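Subject: Re: [cells] Self-discharge on stored NiMH, is 965 mV recoverable?
Date: 4 Nov 2023

On the question from the Usport thread:

> I have a box of AA NiMH that went into the shed in January and came
> out last week. Most read above 1.2 V open circuit. One reads 965 mV.
> My charger (a Vivik) refuses to start on it. Is the cell dead, or is
> the charger being fussy? Would it be safe to force it with a bench
> supply?

The charger is being fussy, within its design. Most smart chargers test the open-circuit voltage before they start and reject anything under a threshold, usually near 1 V, though I don't have the figure for yours. A single NiMH at 965 mV has been discharged deeply but hasn't been reversed. Reversal is what does the lasting harm, and it happens in series packs when the weakest cell is driven by its neighbours.

A bench supply is fine if you set the current limit first. For a 2000 mAh cell I use 200 mA, with the voltage ceiling at 1.5 V. Stay with it. Once the terminal voltage passes 1.2 V, which should take a few minutes, move it to the Vivik and let that terminate the charge. Don't leave it on the supply to finish, as there is no delta-V detection.

After that, run 2 full cycles and log the capacity on the second discharge. The first one is not worth recording. I discharge at 300 mA to 0.9 V. 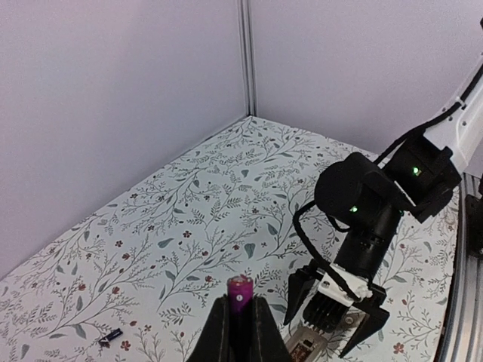

Capacity alone won't tell you whether to keep it. Rest the cell for a fortnight at room temperature and measure again. If it has dropped well below the others from the box, the separator is probably leaking internally and cycling will not fix that. Recycle it. Check internal resistance as well if your meter does AC measurement, and compare it only with cells of the same make and age.

The Debnath spreadsheet in the list archive still works for logging, but the Westska tab assumes a 1.0 V cutoff, so change that cell before you paste anything in.

One correction to my earlier post: I wrote that the sleeve colour indicates the low self-discharge type. It doesn't. Go by the datasheet.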